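2.3 Seed source and sowing

Seed of the three wild bergamot populations was collected by hand from roadside stands near Flestville, Dikiro and Luson. The heads were dried in paper bags for two weeks, then rubbed through a sieve and kept in the refrigerator until sowing. In total 4000 seeds were prepared for the trial, and each population was divided into a chilled lot and an unchilled lot. The chilled lots were mixed with moist sand and held at 4 °C for 10 weeks.

Sowing took place on 25th March in the Salazar greenhouse. We used a peat-free mix with fine bark, and the seeds were pressed on the surface without cover, as the species is known to germinate better in light. Trays were watered from below and moved to a new bench position every week. The bench work is done at a table with a two-part top (Figure 1).

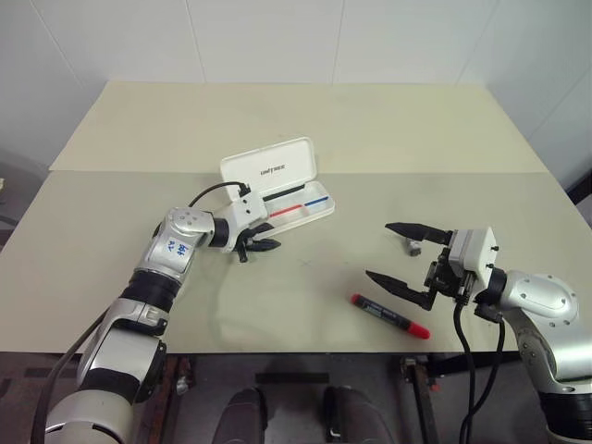
Figure 1. Work table with two arms, against the white wall.

2.4 Germination counts

A seed was considered germinated when both seed leaves were open. Trays were checked every second day, always in the morning. Seedlings that died after opening were still included in the count – this differs from our earlier trial, where they were left out, and the two data sets should therefore not be compared directly.

At the end of the counting period 3078 seedlings had been recorded. The chilled lots started earlier and more evenly in all populations. The difference was smallest in the Dikiro population, which grows at the lowest site and may have a weaker need for winter cold. Mold was found on a few trays from Luson, and these were kept in the analysis. Notes for each tray were written on paper and copied to the spreadsheet on the same day.

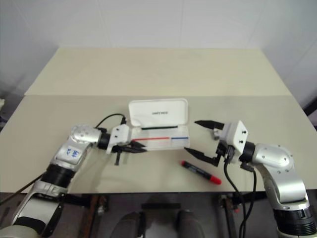
Figure 2. Open white pencil case on the table.

2.5 Transplanting

Seedlings with two pairs of true leaves were moved to single pots and placed outside under shade cloth. Planting in the field plots was completed in July.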